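Chapter 6
Looking After a Two-Armed Cell

What this chapter covers: cable slack, finger checks, table layout, the handover test, and keeping a log you'll want to read later.

I learned most of this chapter by getting it wrong. The first two-armed cell I was ever put in charge of ran fine for a week, and then the left gripper started dropping things. I spent two days in the software. I changed speeds, I changed grip force, I wrote a long and rather rude note to the supplier. The trouble was a cable that had been tied too short, so that every time the wrist turned past a certain point it tugged on its connector. It took me two minutes to fix once I'd bothered to look!

So we start with looking. Before you power up, walk around the table and follow each cable with your eyes from the gripper back along the arm. You want a loop at the wrist that's big enough for the joint to turn fully and small enough that it won't snag on whatever you've set out to handle. Then jog each arm slowly through its range and watch that loop the whole way. 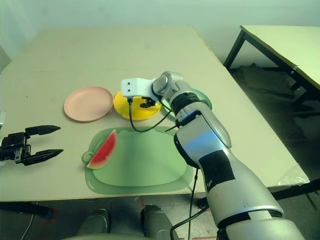 Slack is a matter of taste up to a point, and people who do this work argue over it more than you'd expect. I like mine generous. When I trained on the old Sadex cells we had 75 cable faults in one year, and I'd bet most of them came from somebody being tidy. A neat cable looks great in a brochure. A cable that has to bend 2,733 times before the next service needs room to do it.

Next, the table. Pick a layout and keep it. I use toy food and plastic plates for my routine checks, and I set them out the same way each time: plates in a row at the back, board in front, one piece on the board that has to be picked up. Toy food is cheap, it comes in awkward shapes (a wedge is much harder on a gripper than a block), and you can drop it all day long. If you change the layout between checks, you won't know whether a bad pick came from the machine or from you.

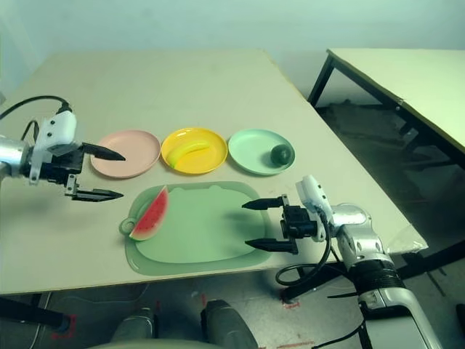
Tassanee Duangkaew read an early draft of this chapter and wrote in the margin that I was being too strict. Her crew at Phromma moves the plates on purpose every Monday, she said, and they've caught two reach problems that a fixed layout would have hidden. Fair enough — I still say do the fixed check first. Get a clean result there, then move things as much as you like.

Now the fingers. Open both grippers all the way and look at the inside faces. Wear shows up near the tips first, and a finger can be bent enough to spoil a pick long before it looks bent. Close each pair slowly on a strip of paper and try to pull the paper out. It should resist the same along the whole length of the pad. If it slides free at one end, loosen the finger screws, reseat the finger, and tighten them a little at a time, going back and forth.

After that, run one slow pick with each arm while the other one waits close by. A waiting arm is a working arm as far as you're concerned, so keep your hands out of its space too.

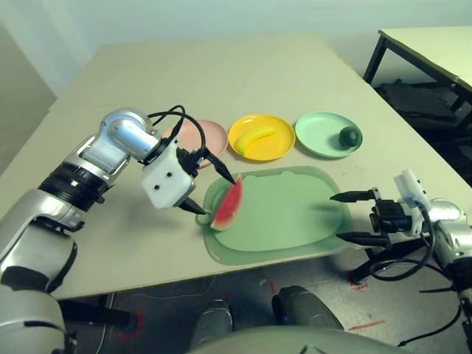

But why bother with the slow pick if the paper test already passed, Gijs Van Damme wanted to know when I taught this section last November. Well, the paper test tells you about the fingers and that's all. A slow pick brings in the wrist, the cable, the mount and the object's own shape, and that's where the odd faults live. I'd skip the paper before I'd skip the pick, and I wouldn't skip either.

Watch the piece as the fingers close. Does it twist? Does one finger touch well before the other and push it along? A small shove is normal with a wedge. If it's shoved the same way every time, your gripper is off center and you should go back to the mounting screws before you touch any numbers in the program. 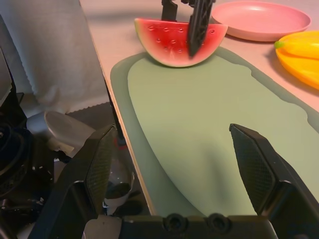
Write it all down, even the boring days. My own log has 700 entries and most of them say "no change," and I've been grateful for every one of those when something finally did change. Put in the date, the arm, what you checked and what you adjusted. In Section 6.1 we'll take the wrist cable off and refit it, so have your hex keys and a roll of soft tie handy.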